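Why Did the Robot Drop My Plate?

Hi! I'm Gunnel Ljungberg, and I fix robots for a living. Well, I fix them on good days. On bad days I sweep up after them.

I want to tell you about a robot arm called Varkex and the day it broke 3 glass plates before lunch. Nobody got hurt, and I learned a lot, so I think it's a pretty good story (my boss at Nulier liked it less).

Varkex had one job. It had to pick up things from a table and put them on a shelf. Cups, books, apples, socks. It was great at socks! You can squeeze a sock as hard as you want and the sock doesn't mind.

Then we gave it a clear glass plate.

The arm came down, the fingers closed, and they closed on nothing at all. They were a whole thumb's width away from the plate. Then the arm swung over to the shelf anyway, very proudly, and knocked the plate right off the table. Crash!

So what happened?

Robots see in a funny way

Varkex has a special camera that works out how far away things are. It sends out a kind of light that our eyes can't see. The light hits something, like an apple, and bounces back. The camera uses that light to figure out where the apple is.

But what does light do when it hits clear glass? Lots of it goes straight through! Some of it bounces off in the wrong direction. So the camera looked at my plate and saw bits of plate, bits of table, and a few holes where it had no idea what was there. The robot took its best guess, and the guess was wrong.

Shiny tables make it worse. Have you ever seen a window reflected in a tabletop? You know the window isn't really inside the table. You've been looking at tables your whole life. A robot might decide there's a deep hole there, or a bright square thing it should pick up. I once watched Varkex try to grab a patch of sunshine. It tried 11 times!

The second mistake was mine

Now for the part I'm a little embarrassed about. After that first crash, the robot should have stopped. Its fingers have sensors that can feel when they're holding something, just like yours can. They felt nothing. But I had switched off the "Am I holding it?" check the day before, while I was testing something else, and I forgot to switch it back on. Oops.

So the robot kept going. Crash number two, crash number three, and then I finally got to the big red stop button. Every robot like ours has one, and when you push it, the arm stops moving. I should have pushed it sooner. I think I was too surprised.

How people do it

Think about how you'd move a glass plate. You probably take hold of the rim, where there's an edge to feel, and you squeeze just enough. If it starts to slip, your fingers tighten up before you've even thought about it. A pack of tissues is different, so you touch it gently and it squishes a bit. Your hands know all this already. 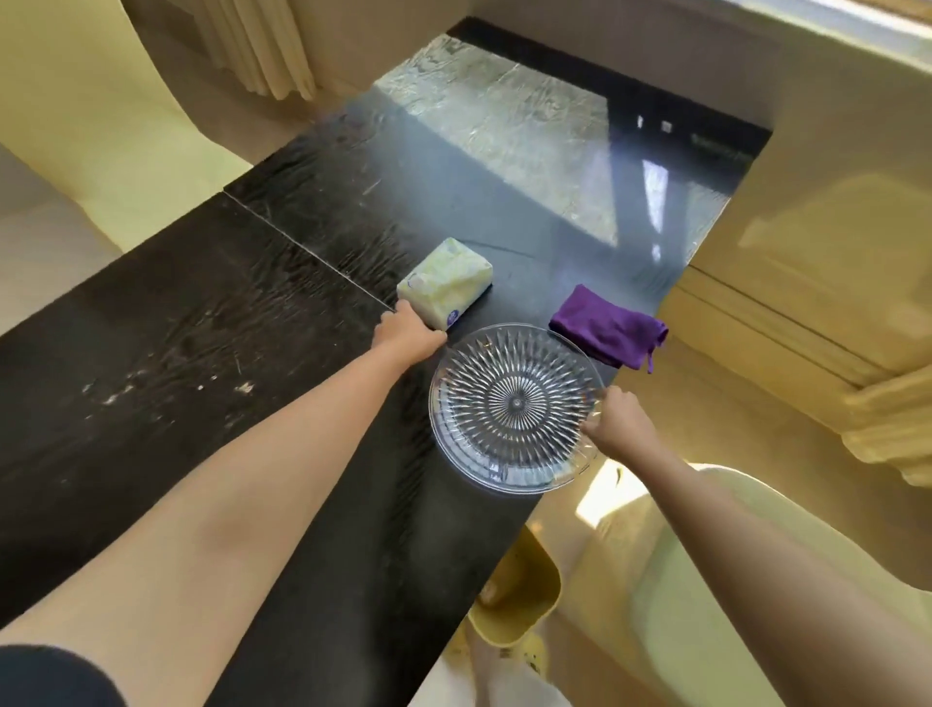 A robot has to be taught every bit of it. My friends at Huneck helped me with the teaching part. We showed Varkex 103 different glass things, plain ones and bumpy ones, on dull tables and on shiny ones. We also made a new rule: if the fingers don't feel anything, stop and ask a person. And the holding check can't be switched off anymore unless two people agree to it.

Varkex is much better with plates now. It still goes slowly, and it still gets muddled when the sun is low, so I pull the blinds down in the afternoon. We practice with plastic plates first, too. I bought 24 of them, bright orange, and they bounce!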